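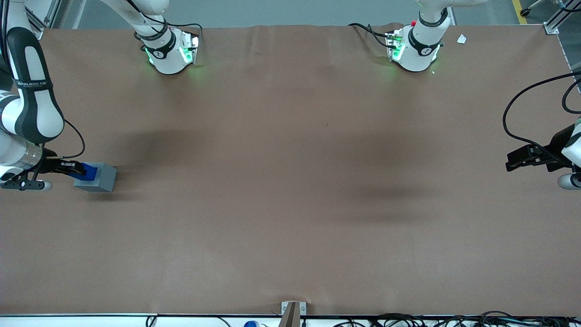 Unit 5: Shadows and soft light

Welcome back! Last unit was all about color, and I know a few of you are still mixing browns in your sleep. Now we get to my favorite part of the drawing course — the edges of shadows.

Start with the light source. A small source, like a bare bulb across the room, gives a shadow with a crisp edge. A wide source, like a cloudy sky or a big window, gives a shadow that fades out slowly. The fading part is called the penumbra, and the dark core is the umbra. Learn those 2 words, they come up all term.

Distance matters too! Hold your pencil right against the paper and the shadow is sharp. Lift it toward the lamp and watch the edge melt. Broad, soft shadows on a plain brown surface are wonderful practice, with no pattern to distract you from the tones.

Exercise for the studio
Draw one shadow for 40 minutes, using only a soft pencil and a kneaded eraser. Leave the object out completely. Squint often (really squint, it helps) and put down the darkest area first.

Reading
Jana Bauerfeind's handout on cast shadows, section 2. Her pages on drawing at the harbor in Ultport are a treat, so read those as well if you have time.

Bring your drawings to Nelly Escobar's critique in May. Unfinished ones are very welcome — she loves seeing how the tones were built up.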